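Looking After the Computer in the Back Room
June
By Soledad Figueroa

My desktop computer lives under the bench in what used to be the laundry, and it has been there long enough that I've learned most of its moods. I'm no technician. I sew, I do the books for two small businesses and I play a bit of patience when I should be doing either, and the machine has to put up with lint, a dog and a window that doesn't shut properly. People at the sewing group keep asking me how I clean it, so I've finally sat down with a cup of tea to write it all out, and you'll have to forgive me if I wander off now and then.

Start by shutting it down properly, and I do mean properly, through the menu. Then flick off the switch at the back, turn off the power point and pull the plug. After that I press the power button on the front and hold it in for a few seconds, which uses up whatever is left sitting in the power supply. Take a photo of the back with your phone before you unplug the rest. The first time I did this I was quite sure I'd remember which grey cable went where, and I spent the whole evening on my hands and knees with a torch in my teeth, plugging the monitor into the wrong socket.

Carry it outside if the weather's kind. A back step is good, a covered verandah is better, and an old towel underneath will save both the case and the concrete. Mine is a plain Momeck tower that cost me $145 second-hand, and the side panel comes off with three thumb screws. Put the screws in an egg cup. I used to put them on the towel, and I can tell you a towel is a wonderful place for a small black screw to disappear.

Touch a bare metal part of the case before you put your hand near anything else, and do it again every so often while you work. I take my wool cardigan off as well, and I leave my slippers at the door.

Now, for the dust itself. Canned air is lovely stuff, but keep the can upright and use short puffs, because a long blast (or a tipped can) spits out freezing liquid that you don't want on a circuit board. Hold each fan still with a finger or a wooden skewer while you blow it out. They look so cheerful whizzing around, I know, but spinning them like that is hard on the bearings. I keep a soft paintbrush just for this job, natural bristle, with a ring of red wool tied on the handle so it doesn't wander off to the shed and get used for varnish. 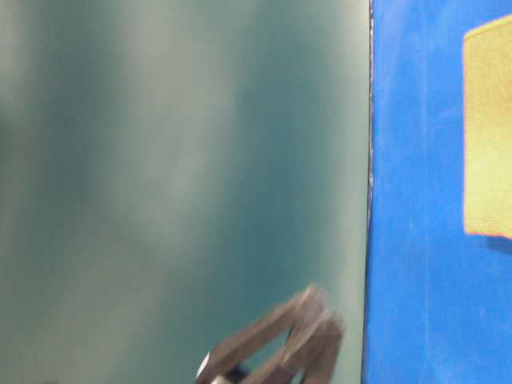
The filters are the bit most people miss. There's usually one behind the front panel and often another along the bottom, where the power supply draws its air in. On mine the bottom one slides out towards the back like a baking tray, and when I found it I'd owned the computer for ages and had no idea it existed. It looked like something out of the dryer. If yours are mesh, rinse them under the tap in lukewarm water with a tiny drop of dish detergent, give them a shake and stand them somewhere airy. They need to be bone dry before they go back. I leave mine overnight on the cake rack and do something else with my evening.

Please don't use the vacuum inside the case. I know it's tempting, and I know it's right there in the cupboard, but the nozzle can build up static and it's very easy to knock something. Around the outside vents it's fine, with the brush head on and the suction turned down.

While the side is off, have a look at the cables. Anything dangling near a fan should be tucked back and tied. I'm fond of those soft hook-and-loop strips you buy on a roll from the garden section, the ones meant for tomatoes – cheaper than the computer ones, and you can undo them again. Cut a piece, wrap it loosely and trim the end. Plastic zip ties do the job too, but you'll be at them with scissors next time, and scissors in there make me nervous.

Olumide Olaniyan, who fixed my power supply a couple of winters ago, taught me to listen to a computer before I fuss over it. A steady hum is nothing to worry about. A rattle that comes and goes is often a cable just kissing a fan blade, and a grinding sort of noise on a cold morning is usually a fan on its way out. A replacement case fan cost me $20, and it took less time to fit than a trouser zip. Do measure the old one first, from edge to edge of the frame, and check how many holes there are in its little plug.

Keyboards are a whole other story, but quickly: unplug it, turn it upside down over the sink, give it a good pat on the back and be prepared for crumbs. Cotton buds with a dab of isopropyl alcohol will get between the keys. For the screen, a dry microfibre cloth first, then a barely damp one if there's a mark that won't shift. Never spray anything straight onto the glass. It runs down into the bottom edge and there it stays.

When you put everything back, leave a hand's width of space behind the case and lift it off the carpet if you can. Mine sits on a slatted offcut from an old bed base, with the rough side sanded so it won't catch the cords. I used to have it pushed hard up against the wall next to the heater, poor thing, and wondered why it roared every time I opened a spreadsheet.

I do the full clean at the start of winter and the filters whenever I change the vacuum bag, as that's the only way I remember. If you've got a long-haired cat you may want to do yours more often. And check the egg cup before you close up the case. I found a screw in mine at breakfast once.

Questions and corrections to Soledad, care of the Godley Sewing Group | © Soledad Figueroa | Back to top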